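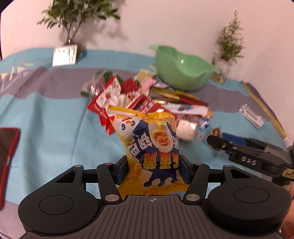

Snacks on the sorting table at Kivcombe, with a yellow packet carrying a cartoon chick.

Snack swap table outgrows its corner at Kivcombe community rooms

By Chak-lun Cheng
August

A snack table that began with one carrier bag of sweets is to get a bigger room at the Kivcombe community rooms from next month, after 79 people came to the last session and the queue reached the stairs.

The table works as a swap. People bring unopened packets of snacks and sweets, put them on the pile and take away the same number of something they have not tried. Wrapped items only are accepted, and everything must be in date. There is no charge, although there is a tin for the room hire.

Zlatko Angelovski started the swap last winter, when he was left with more biscuits than his household could eat after a family visit. He put a notice up in the entrance hall and expected to hear from two or three neighbours.

"I thought we would have a cup of tea and go home," he said. "The first evening there were 14 of us and we ran out of chairs. People stayed to talk about what they ate at school."

Much of what arrives comes from families with relations overseas, and packets with Chinese lettering are among the first to be picked up. Small, individually wrapped sweets are also popular, as they can be taken home in a pocket and shared out. Crisps tend to go last – they take up space and do not travel well in a rucksack.

In all, 661 packets changed hands at the last session, according to the sheet kept by the door. The total since the swap opened stands at 3,530.

The larger room is on the ground floor at the back of the building and has its own sink. It was used for storage until the spring, when the shelving was moved out and the walls were repainted. It will hold four tables where the present room holds one.

Mr Angelovski said the extra space would be used to separate sweet things from savoury, which has been the most common request. One table will be kept for items containing nuts, with a tray of its own so that packets are not mixed up when the table gets busy.

Labels have been a sticking point. Many packets have no English on them, and visitors with allergies have had to ask around or go without. From next month anyone bringing something without an English label will be asked to fill in a small card giving the name of the snack, the flavour and the main ingredients, as far as they know them. Packets without a card will still be accepted but will go on a separate table marked "ask first".

"I have a daughter who can't have sesame, so I read everything twice," said one mother, who has been to five sessions. "With a card I could at least rule things out quickly. At the moment I pick the boiled sweets every time and she is sick of them."

Another regular, a retired bus driver, said he came mainly for the dried fruit and the conversation. He would like the sessions to start earlier. "Half past six is when I have my tea," he said. "By the time I get there the plums have gone."

The start time will stay as it is for now. Doors will open at 6.30pm and close at 8pm, with the last packets put out at 7.30pm. Anything left over will be boxed up and kept for the next session, apart from items close to their date, which can be taken home without a swap.

There will be a limit of ten packets a person in each direction. The limit was brought in during the spring after one visitor arrived with two suitcases and filled most of the table. Multipacks count as one item if they are kept whole, and by the packet if they are split. Home baking cannot be accepted. Drinks have also been ruled out following a leak that spoiled a box of rice crackers.

Odell, the grocery shop on the corner, has agreed to give 1,000 paper bags for people to carry their swaps home in. The bags will be kept by the door. Visitors are still asked to bring their own if they have one.

Two themed evenings are planned before the end of the year. The first will be for sour and salty sweets and the second for snacks that people remember from childhood, with a sheet of paper by each plate for anyone who wants to write down where they first ate it. Mr Angelovski hopes to pin the sheets up in the hall afterwards.

He is also looking for help with setting out, which takes half an hour, and with the washing-up. Anyone interested can leave their name at the front desk. No experience is needed, but helpers should be able to lift a folding table.

The move will mean a change of entrance. Visitors should use the side door from the car park, which has a ramp, and follow the corridor to the end. The front door will be locked after 6pm as usual. Bicycles can be left in the rack by the bins.

Groups of more than six are asked to let the front desk know beforehand, so that enough tables can be put out.

Recent items
Side door ramp at community rooms reopens after repairs
Magsi café to stay open later through the autumn
Noris choir seeks tenors for winter concert
Car park lines to be repainted
Seed and cutting exchange: what to bring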